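Tack room and feed shed tips - the running list

Updated Thursday, October 11, 2018

Raluca Hodoroagă here. Keep getting asked for the bits I scribble on the whiteboard so have typed them up. No particular order. Most of it comes from driving harness and carts but riding people can pinch what they like.

Leather first. Wipe down after every outing, damp sponge, not dripping. Undo the buckles! The dirt that cracks a strap sits under the keeper where you can't see it. Glycerine soap, go light, work it in with your fingers. Oil twice a year for harness that gets used weekly, more if it hangs in a hot shed. Over-oiled leather goes floppy and stretches and your traces end up different lengths, ask me how I know.

Mould. White vinegar and water, half and half, wipe, dry in moving air out of the sun. Then soap. Do it outside. Toss the sponge after.

Synthetic harness is easier, bucket and dish liquid, but check the stitching as it won't go stiff to warn you. Pull on it hard. If it creaks, restitch.

Bits go in the sink with plain hot water. No dish liquid on the mouthpiece, they can taste it for days. Baking soda paste and an old toothbrush for the crusty bit round the joints.

Brass. Ketchup works, so does the proper polish, ketchup is cheaper. Leave it on 5 minutes, rinse, dry, buff. Keep it off the leather, slip a bit of cut up milk jug behind the fitting. Same trick for hoof oil round the coronet actually no, don't do that one, Porameo hated it.

Feed shed. Galvanised bins with a tight lid, up on bricks. Old stock to the front. Don't tip new feed on old, the bottom layer goes rancid and you never see it. Scoops live in the bin, weigh what yours really holds on the kitchen scales and write it on the handle with paint pen. Mine were all different. Kirui was getting a good bit more chaff than I thought.

Rats: sweep every night. Everything else is secondary.

Supplements and powders. I weigh out the week on Sunday at the kitchen table, one zip bag per horse per day, names on the bag in marker. Old crockery is good for it, wide and flat so you can see lumps. Dont put it back in with the family plates afterwards, keep a horse one and stick to it.
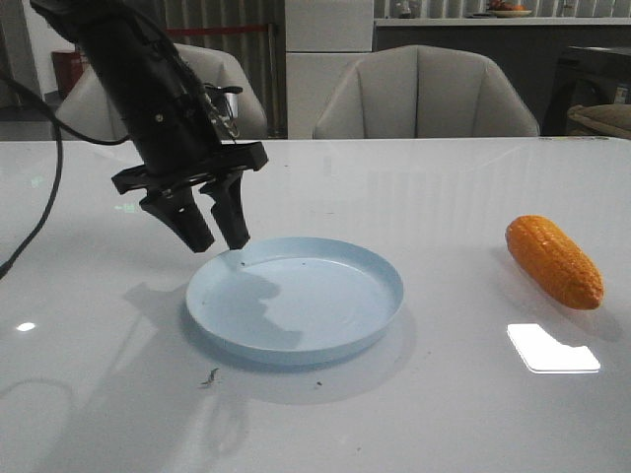 Light blue plate, white table.

Beet pulp. Soak it properly, cold water overnight in cool weather, but in August heat (the week we had at my sister's up the Okanagan) it went sour by breakfast so do it in the fridge or just soak for the shorter time on the bag. If it smells like beer, bin it.

Water buckets. Scrub with coarse salt and a stiff brush, no bleach unless you rinse like mad. Two buckets in winter, dark coloured ones in the sun ice up slower. Tennis ball floating on top helps a bit. A bit.

Cart stuff. Jack it up and spin each wheel, listen. Grinding means pull the hub, clean out all the old grease, kerosene and a rag, new grease in. Don't just pump more on top. Check your tire pressure cold. Shaft bolts get a dab of nail polish across the nut and the metal, any movement cracks the polish and you spot it at a glance. Best tip on the page I reckon.

Touching up paint on shafts: sand lightly, wipe, two thin coats. Let it cure longer than the tin says. Nirnel wore a green stripe down his side for a week.

Reflective tape. Clean with rubbing alcohol before you stick it and round off the corners with scissors, square corners peel. Replace when it looks dull in a flashlight, not when it falls off.

Blankets. Hose off outside first, let dry, brush the hair off dry, THEN wash. Your laundromat will love you or at least not ban you. Cold water, no fabric softener, kills the waterproofing. Small rips get dental floss and a big needle, whip stitch, it outlasts thread.

Saddle pads and girth covers, same. Itchy horse? Extra rinse.

Hay nets. Baling twine for repairs, wet it before you knot. Hang high enough that a foot can't get in when it's empty, it drops a lot once the hay is out.

Rope ends: whip them or melt them. Melted ends have a sharp lip, squash it with the back of a spoon while soft.

First aid tin. Go through it when the clocks change. Vet wrap goes brittle, saline goes out of date, somebody always steals the scissors. Tape the vet's number inside the lid and on the wall by the light switch as well. Thermometer on a string with a clothes peg.

Labels. Every hook. I have 20 hooks and every one's got a name under it now, Drodard has the lot by the door as his stuff is heaviest. Things get put back. Mostly.

Still to write up: collar fitting, getting burrs out of feather (cooking oil, lots), and where to put a fan so it isn't blowing dust in their faces. Will add those when the fence is done.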